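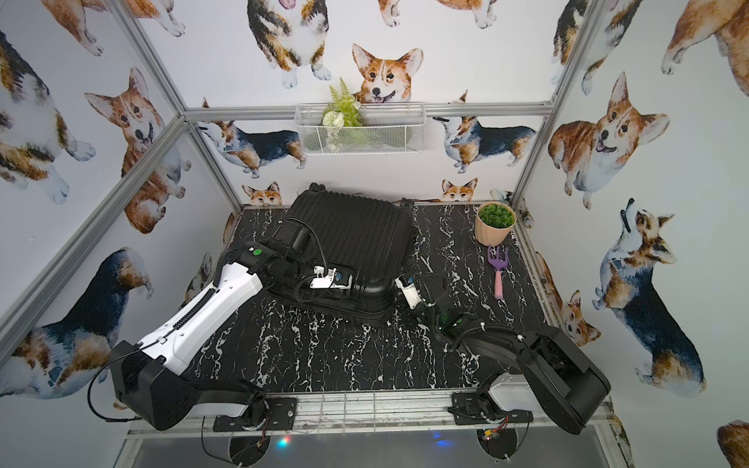
Trodesico Opens Its Cider Trail to Overnight Guests

IRHOLM – 8/23/19 – Cider lovers who have been asking for a longer stay in the Irholm valley are getting their wish. Trodesico, the small tour company behind the valley's day tastings, is opening bookings for its first overnight cider trips, which run through the apple harvest and pick up again in May when the orchards are in bloom.

Each trip lasts four days and takes in the orchards, press houses and cellars between Irholm village and the old mill at Flomard. Groups are kept to 15 guests so that everyone can fit around one long table at dinner (and so the cellar visits don't turn into a line on the stairs!). Guests walk or ride between stops, and bags go ahead by van each morning.

"People would come for an afternoon, taste a few ciders, and then ask us where they could sleep," said Chang-ho Wi, who founded Trodesico and still leads many of the walks himself. "We'd send them off to the next town and feel bad about it. Now they can stay, wake up to the smell of the press running, and have breakfast with the people who made what they drank the night before. I can't wait."

The trip starts at the mill in Flomard, where guests get a first taste of dry farmhouse cider along with bread, hard cheese and pickled onions. From there the trail climbs through the upper orchards, many of them planted with bitter apples that nobody would want to eat from the tree but that give valley cider its grip. On harvest departures, guests are welcome to pick, sort and help load the press. Spring guests trade that for blossom walks and the first bottles from the winter barrels, poured before they reach the shops.

Food is a big part of it. Dinner on the second night is cooked by the kitchen at Trịnh, the family restaurant on Irholm's main street, which has put together a menu just for the trail. Pork belly braised in cider, herb salads, grilled river trout and a sour apple soup are all on it, each served with a different pour. Vegetarian guests get a full menu of their own, with a mushroom and chestnut clay pot that the Trodesico guides have been talking about ever since the tasting dinner.

"Cider has so much more range than people expect," Wi said. "You can have one that's sharp as a lemon and one that's almost smoky, from orchards you can see from the same gate. Put those next to really good cooking and the whole table gets loud. That's my favorite part of the day."

Guests sleep at two inns along the way, both within walking distance of a cellar. Rooms are simple and quiet, with breakfast included – expect eggs, warm rolls and plenty of apple butter. Anyone who would like to skip a walk can ride in the van or spend the morning in the inn garden, and the guides will gladly pour fresh-pressed juice for guests who don't drink.

The walking is gentle for the most part, though the path above Flomard is steep and can be muddy after rain. Guests should bring sturdy shoes, a warm layer for the cellars and one soft or hard suitcase each. All guests must be of legal drinking age to join the tastings.

Bookings for harvest and spring trips are open now through the Trodesico office in Irholm. Day tastings will continue as usual.

About Trodesico

Trodesico runs guided cider tastings and orchard walks in the Irholm valley. The company works with local growers, cider makers and cooks, and its office is open to visitors throughout the season.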